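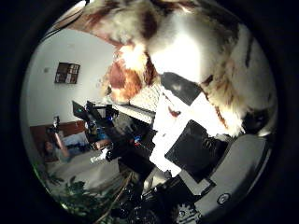 How many demonstrations should you record before it makes sense to train anything?

Fewer than you think for a first try, as long as it's a single task. We trained at 300 and learned more from watching that policy fail than from all the planning we did before it.

Re: [soleo-users] Starting a home collection, what would you do differently?

Hi all,

Good thread, and I'm glad it got asked before the new Promdale people start recording and not after! I'll answer in between the quoted bits and then ramble a little at the end.

On 25th July, a member in Promdale wrote:

> We have one arm set up with the Soleo gripper and the wrist camera
> that goes with it, and we're about to start recording demonstrations
> in people's homes. The tasks are picking small things up off a
> surface and putting them in a tray.
>
> First thing I'd like to ask is whether to record everything in one
> room until the policy works, or move between homes from the start.

Move from the start, or very nearly. We did our first batch in a single living room and the policy that came out of it was lovely in that living room. Then we carried the arm to a different apartment, put it on a table of about the same height, same tray, same objects, and it drifted off to the left every time. A wide wrist lens takes in a whole lot more than the thing you're reaching for. You get the wall, whatever's hanging on it, the houseplants, the little lights on your own equipment. Given enough episodes with the same background, the model will happily use that background to work out where it is.

What I'd do now is one short session in your own place to shake out the bugs (there will be bugs), throw that session away or keep it only for testing the loader, and then start rotating.

> Should we tidy up before each session? Some of us want a clean
> tabletop and a plain backdrop, others say leave it as it is.

Leave it as it is! I was on the tidy side for ages and I've come all the way around. Just make sure the arm can move without snagging a cable and that nothing breakable is inside its reach. After that, the room is the room. We even had a bedsheet hung up as a backdrop for a while and I wish I could have those weeks back.

Lighting is where I'd be fussier. White paper or a pale sheet near the gripper can blow out so badly that you lose the edge of whatever is sitting on it, and you won't notice on the live view if your laptop screen is dim. We lock the exposure at the beginning of a session, look at one saved episode at full size, and only then carry on. It takes a couple of minutes and it has saved us entire afternoons.

> What do you log for each episode apart from the video and joint
> positions? We don't want to fill out forms all day.

We kept the form short enough to do with one hand:

Home code (a letter, never an address)
Task
Operator code
Result: done, partly done, failed
Anything odd, one line

The last field is the one people skip, and it's the one I go back to the most. "Gripper closed early" or "something in front of the lens" is plenty. I'd much rather have a sloppy sentence than a blank. Our logging script is called Faris and it's really just a wrapper that refuses to start the next episode until the result field is filled in. Happy to send it to the list if anyone wants it, with the warning that the error messages are rude.

> Do you keep failed attempts? The guide we were following says to
> delete them on the spot.

Please don't delete on the spot. You're tired, you're annoyed with the arm, and you're a bad judge. Mark it failed and move on, then look at it the next day.

Our total so far is 1017 episodes, and out of those we've pulled 111 from the training set. The pulled ones still live in their own folder. Most were timing trouble, where the camera stream had fallen behind the joint readings and the fingers seemed to close after the object was already up. Others had the view mostly blocked, or the operator had bumped the table. What surprised me is how many of the episodes marked failed turned out to be useful anyway. A miss followed by a second reach and a good grasp is a great thing to have in there. The clean ones never show the model how to recover.

We do sort the blocked views by how long they last. If the lens is covered for a moment in the middle of an otherwise good reach, it stays in. If it's covered while the fingers are supposed to be closing on something, it comes out. I don't claim that's the right rule, and a couple of you have told me off list that you keep everything and let the training sort it out. I'd love to see numbers on that if you have them.

> Last one. How long can one person drive before the quality drops?

For me it's well under an hour. My motions get jerky first, then I start taking the same path to every object, and that second part is worse since you can't see it happening. We swap operators often and change where the tray goes at each swap. If you're working alone, get up and make coffee and move the tray when you come back.

A few loose ends that weren't in the original message.

Check the wrist mount screws before every session. Ours worked loose over a week, and the finger crept to a slightly different spot in the view, so little that I only caught it by flipping between the first and last episodes. We have a printed still taped inside the lid of the equipment case now and compare against it.

Talk to the people who live there before you start, and do it again on the day. A wide lens picks up anyone sitting across the room, even if they're dim and small and off to the side. We ask for a yes from everybody in the house and we let them look through the episodes before anything gets copied off the laptop.

Back up before you drive home. I won't tell that story again.

And for whoever asked about Osman (our shared labeling folder, for the newcomers), it's still up, still slow, and I'm halfway through renaming the old sessions so the home codes match. If a link breaks on you, give it a day and try again before you write to me – I'm probably in the middle of that folder.

Does anyone have a good way to spot the timing problem automatically? I'm still doing it by eye, stepping through the part where the fingers close, and I'd be very happy to stop.

Cheers from the other end of the valley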